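### 3.2 Display layout and stocking

The study used a single produce display of the open-crate type, placed on gray carpet in the Stundale test room. The unit is built from light wood, with a cabinet base below and a dark strip along the foot of the front panels. All produce was imitation, which kept color and fill level constant over the 6 weeks of data collection that began in July. Real stock, as used by Lahtinen in the earlier Derketti survey, was rejected for this reason.

Each compartment was assigned one main type of produce. Neighboring compartments were chosen to differ in color or in outline, so that a boundary could be read from a standing position even where the wooden divider was covered. Fig. 4 gives the arrangement at the far end of the unit.
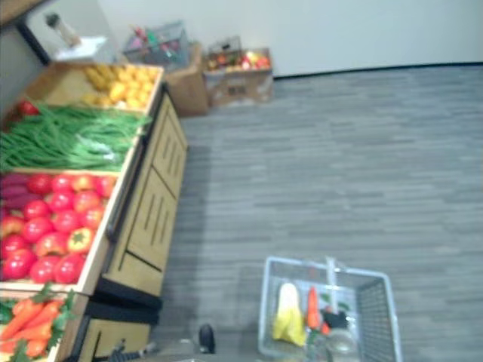
**Fig. 4.** Produce display with yellow fruit, green beans and red tomatoes in adjoining crates; one yellow-orange bell pepper lies among the tomatoes.

Items of a second type within a compartment were coded as strays. A stray was recorded once per session, regardless of how far it lay from its own compartment. Two coders, N. Golestani and S. Seidel, worked separately from the same coding sheet and settled disagreements afterward. In all, 1,035 placements were coded, of which 150 were used for training and are left out of the results.

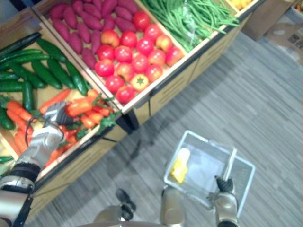
Long items posed a separate problem. Beans and carrots do not form a level layer, and their ends often rest on or over a divider. An item was therefore assigned to the compartment holding the greater part of its length. Round items were assigned by point of contact with the base or with the layer beneath. Fill level was scored by eye against the top of the divider, using the Stodell scale without changes.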